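The Second Life of a Good Paper Bag

By Esperanza Cordero

My mother kept her bags behind the kitchen door, folded flat and wedged between the wall and the ironing board, and the good ones lived at the very back where my brothers and I weren't supposed to reach. A good one had real handles and a print you wouldn't be embarrassed to carry to a neighbor's house. I must have been nine before I understood that other families simply threw theirs out, and I remember being quite shocked by it!

I've turned into her, of course. There are 17 bags behind my own kitchen door as I write this (I went and checked, and then had to sit on the floor a while because I'd started sorting them), and the ones I love best come from bakeries. Department store bags are stiff and a bit full of themselves. A bakery bag has cheerful paper, blue and cream diamonds, say, with an orange pretzel dotted in salt and a croissant tucked along beside it, and even crumpled up it makes you think of breakfast.
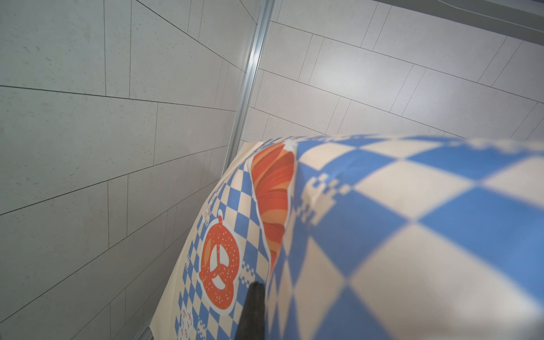 Nouhaila Amrani thinks I've got it backward, and wrote to tell me so after I mentioned my collection in the September newsletter. A crumpled bakery bag, in her view, has done its job and ought to go straight in the recycling, because the crumbs and butter stay in the folds whether you see them or not, and she would never put anything in one that she meant to eat later. For snacks she wants a clean bag with a flat bottom, opened all the way before a single thing goes in.

I've thought about that letter more than I expected to. She's right about the butter. If you can see a greasy patch when you hold the paper up to the window, let it go. But a bag that only carried wrapped rolls, or a boxed cake, has years left in it, and creases never hurt a packet of crackers.

Where I'll happily give in to her is on the opening. Most of us pinch a bag at the top, poke a hand in, and start dropping things through a gap the size of a mail slot. Then the first packet lands on its corner, the bottom never spreads, and the whole affair leans over on the counter like a tired uncle. Take a minute with it. Get hold of one edge of the top and draw it well away from the other, run your fist along the inside folds until the base gives, and tuck any cord handles to the outside so they don't snag on the way down.

Then there's the matter of what you're packing from. For years I loaded straight out of the cupboard, walking back and forth with a packet in each hand, until I spent a weekend at a rental cottage out past Gedport where the kitchen had one cupboard and it was full of somebody's fishing reels. All our snacks had to live in a plastic basket. By the second afternoon I'd noticed how easy it made things. Everything for the walk went in the basket first, we all had a look and a small argument, and what survived the argument went in the bag. I've done it that way ever since, and we come home with far fewer squashed chips.

A basket with holes in its sides is nicest, I find, since you can spot the one packet hiding underneath. Set it close to the bag, close enough that you aren't reaching. Big flat packages go in first and stand up along the side, anything that could be crushed rides on top, and slippery clear packets get slotted in wherever there's a space. 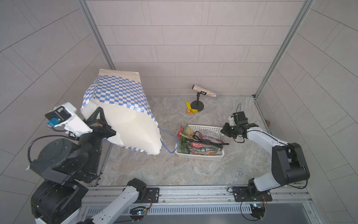
Bag open, basket close by: four snack packages ready for the checkerboard carrier.

As for storing the bags afterward, I fold mine along the creases they came with and lay the cords flat, all facing the same way. My mother put a heavy atlas on hers overnight. I use a cookbook I've never once cooked from, and by morning even the worst of them will slide in behind the door with the rest.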